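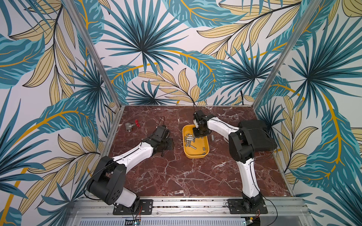
Chapter 7
Sockets: Types, Sorting and Storage

By Sabina Mondal and Dario Bellini

A socket is a short metal cylinder that fits over the head of a fastener and is turned by a separate handle. One end, the drive end, has a square opening that accepts the handle. The other, the working end, is shaped to grip the fastener, most often with six sides. This chapter covers how sockets are grouped, how a mixed lot is sorted, and how a set is laid out for checking.

7.1 Terms used in this chapter

Drive size: the width of the square opening.
Working size: the distance across the flats of the fastener that the socket fits.
Short socket: a socket of standard length, used where the bolt does not extend far past the nut.
Deep socket: a longer body, used where a length of thread stands above the nut.
Knurled band: a ring of fine ridges cut into the body as a finger grip.

Length and width vary independently. A deep socket may be slimmer than a short one, and a set sorted by length alone will still be out of order by working size.

7.2 The sorting tray

Loose sockets are kept in a shallow bin or a tray with a raised rim. Rounded corners and smooth walls make small parts easier to pick up. A bright tray color, such as yellow, sets off the silver finish of the parts. 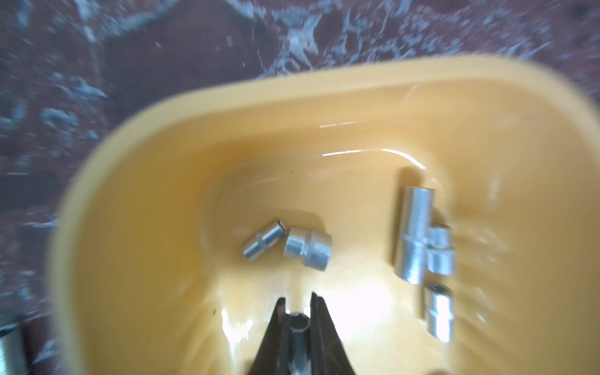
Sockets tend to settle on their sides and collect in clusters, so the marked size often faces down. Each piece should be lifted out and turned before it is read. Estimating size by eye inside the tray is not reliable — neighboring sizes differ by very little.

7.3 Laying out on a flat surface

Sockets taken from the tray are set down beside it in rows, deep sockets in one row and short sockets in another. Leave a finger's width between pieces. Within each row, order them by working size once all the markings have been read.

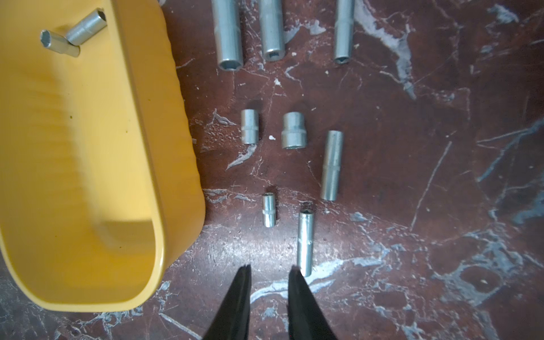

7.4 Checking against the set list

Compare each row with the list supplied with the set. The exercises use the Prular 626 list, printed in Appendix B. Record missing sizes before any piece is returned to storage.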